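Why Are Some Things Pink? The Story of Color and Dye

Look down at your socks. What color are they? Whatever your answer, somebody had to put that color there, and people have been working out clever ways to do it for a very, very long time!

Long ago, every dye came from nature. Yellow came from onion skins and flowers. Blue came from the leaves of a plant called indigo. Red could come from the root of the madder plant, or from a tiny insect called cochineal that lives on cactus pads. Yes, a bug! Dried and crushed, it makes a brilliant red powder.

Purple was the hardest of all. In ancient times it was made from sea snails, and it took thousands of them to color one fancy robe. No wonder purple was mostly for very rich people.

Then, in 1856, a teenager in London was trying to make medicine from coal tar. He got a dark sludge instead – and when he cleaned up with alcohol, it turned a gorgeous purple. He had discovered mauve, one of the first dyes made in a lab. Soon there were bright pinks, greens and blues that ordinary families could buy.
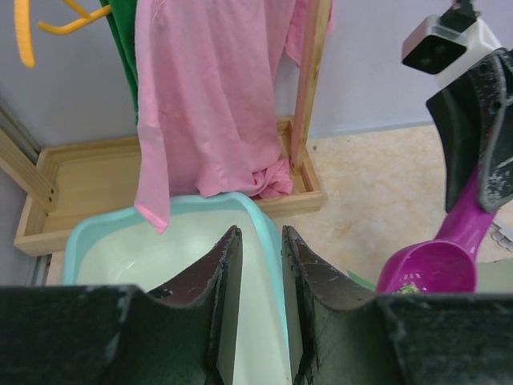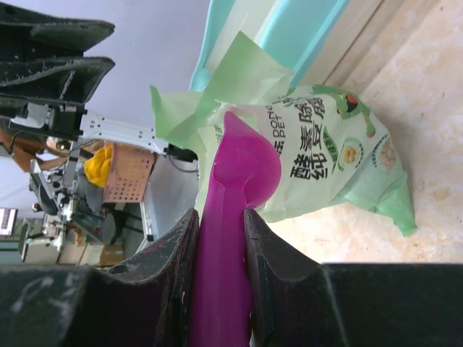
How does the color stay in a shirt when you wash it?

A good dye grabs on to the threads. Dyes are made of super tiny bits called molecules, and they slip inside the fibers and hold on tight. Some dyes need a helper called a mordant, which works a bit like glue between the dye and the cloth. Alum, a kind of mineral salt, is a favorite one.

Plastic gets its color in a different way. Colored powder called pigment is usually mixed in while the plastic is hot and runny, so the color goes all the way through. Scratch a magenta spoon and you'll find more magenta underneath!

Try it yourself: red cabbage magic

Ask a grown-up to help with the hot part.

Chop up 200 grams of red cabbage and let your grown-up simmer it in a pot of water. Let it cool, then strain out the cabbage. Put an old white cotton sock in the purple water and leave it for 60 minutes.

Now pour a little of the leftover water into a cup and add a squeeze of lemon. It goes pink! Stir some baking soda into another cup and watch it turn blue. The sock will fade in the wash, so keep it away from your best T-shirts.

Written by Hằng Phí for the Tustamon Children's Science Pages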